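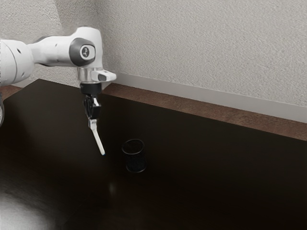 I promised to write more about our robot club, so I will try to do it before the new term becomes too busy.

This summer our team is working on the simulation task for the October competition. The team is three people: me, Wing-yan Lo and a first-year student we all call Kwok. The task sounds very easy when you read it. There is a cup on a table, and the arm must pick it up and put it down in another place. The organizers give every team the same arm model and the same table, and the rest we must write ourselves.

Our project has the name Mudamon. Please don't ask me what it means, Kwok chose it and we voted late in the evening.

My part is the approach, so I decide how the gripper comes to the cup. At first I wanted to close the fingers on the outside of the cup. Wing-yan had another idea - go down into the opening and hold it by the wall. I did not like this at the beginning. The opening is small and a little mistake in the angle makes the finger hit the rim. But her plan needs less space on the sides, and we agreed to test it properly.
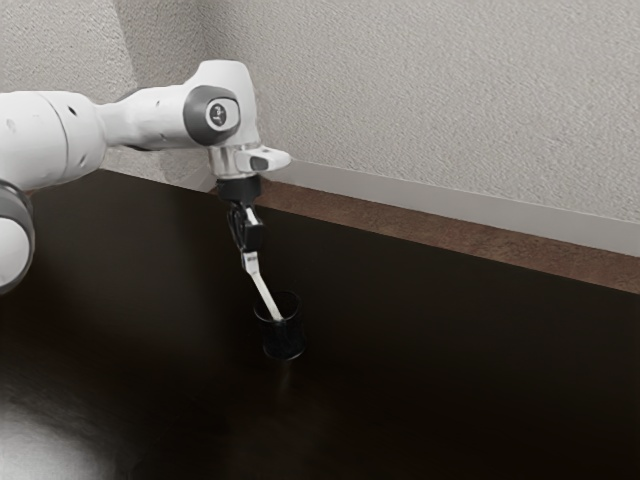

The fingertips in the opening of the cup, with the arm coming over the table from the left.

We run the test in groups of 50, always with a new start position for the arm. Until now we made 430 runs, and I keep the results in a spreadsheet which is already quite ugly. Most of the bad runs have the same reason: the wrist turns a little too late. I changed the timing yesterday and I want to repeat the last group tonight.

Next week I must also write the short report for our teacher. If somebody from the Utedham club reads this, please tell me how you save your log files - ours take roughly 3 GB for each evening and my laptop is almost full.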